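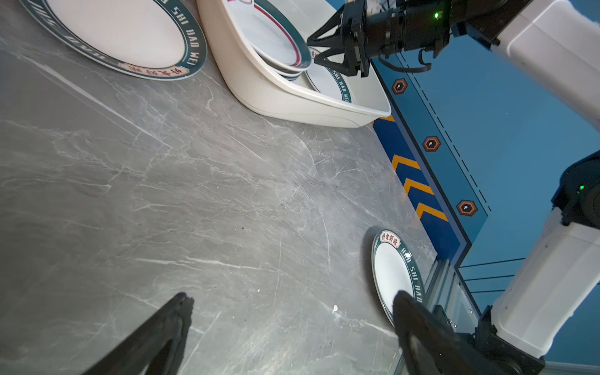
Two arms, plates with the teal rim, rack tray on the marble.

12/04/2019, tips for the plate cell. Wrote these down quick so I don't have to say them again. Jin-sol, add yours at the bottom.

**Before you power up**

- Wipe the counter. Dry cloth last, always. A film of dish soap and the plates skate when a finger touches them.
- Wipe the finger pads too. Rubbing alcohol on a lint free rag, not the kitchen spray. Kitchen spray leaves them slick for a day.
- Look at both wrist lights. Green is go. Anything else, stop and get Kyung-tae.
- Run a hand down each cable, wrist to base. Feeling for flat spots and nicks.

**Cables**

Leave a loop below the wrist. Big enough to get three fingers through. I found one pulled tight in May and the connector was half out of its socket, took me a whole morning to find beacuse it only dropped out when the arm turned left. Velcro strap, no zip ties. Zip ties bite into the jacket.

**Fingers**

- Pads get swapped at 1,000 picks. Yes even if they look fine. Ga-eun ran a set to 2,323 once and we lost a plate.
- Back the old pad off with a plastic scraper. A putty knife gouges the jaw and then the new pad never sits flat.
- Two screws per jaw. Snug, then a quarter turn. Drop of blue threadlocker, the little Skandik bottle in the door of the fridge (don't ask, it keeps).
- After a swap do open/close ten times with nothing in there. Then one plate. Then the stack.
- Tips should meet square. Hold a strip of printer paper between them and tug, should drag the same on both edges.

**Rack tray**

Tray goes on the pencil marks. If the marks have rubbed off, redo them with the cardboard template hanging by the sink. Don't eyeball it. An arm coming down from the top has very little room between the wall of the tray and the first plate.

Put a bit of shelf liner under the tray so it wont creep. Cut it smaller than the tray or the edge curls up and catches a finger.

Chipped plates go out of the set. A chip cuts the pad, and then you're back up at Fingers.

**When it drops one**

1. Stop button first. Then look.
2. Pick up the big bits by hand, gloves on. Vacuum for the rest, damp paper towel after that.
3. Check the pads for slivers with a flashlight held low.
4. Home both arms one at a time, slow speed.
5. Write it in the book. Pick count, which arm, what plate.

**Squeaks and clicks**

Squeak on closing = dry slide. One dab of the white grease, work it in, wipe off the extra. Click on closing = loose screw, see above. Grinding, leave it alone and call Uldis Mets at Wurkitham, he has the spare gripper.

Jin-sol: keep the rag for the pads in its own ziploc. Somebody used it on the stove.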